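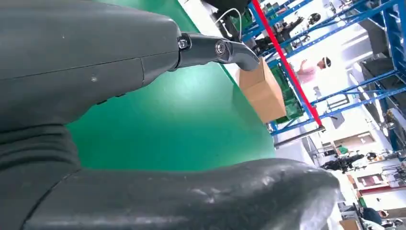
Speaker notes, Mar 14, 2024
Can a machine do the boring jobs yet?

Thank the hosts, thank Joonas Leinonen for the slides and for talking me out of the other 40-minute version. Take a sip of water. Slow down!

Opening. Ask the room who unpacked a box this week. Hands up. Then ask who had to think about it. (Leave the hands up a moment, people enjoy looking around.) My own mother could open a carton, talk on the phone and scold me all at once, and I have spent most of my working life trying to get a machine to manage the first part.

Shop floor. A carton is a lovely, awful object. It has flaps that spring back, it slides when you push it, and it is never quite square by the time it reaches you. Tell the Kermani story here: 590 tries over the month, 239 cartons picked up and set on the shelf with no help from us. Pause. Let them decide whether that is good. I think it's wonderful, and I also would not want to pay the wages on it.

Shelves. Racks are kinder than kitchens, because the bins stay where you left them. Mention Dovex and their nine-step restocking routine, and how long we argued over step four, the one where you let go.

Home. Be gentle with this part, there will be folks hoping for a dishwasher helper by summer. Revari got 87 towels folded in a day with one patient person standing by, and I'd still call that person the star of the show.

If there's time: the Tristuvico mop. If not, go straight to questions and repeat each one for the back row.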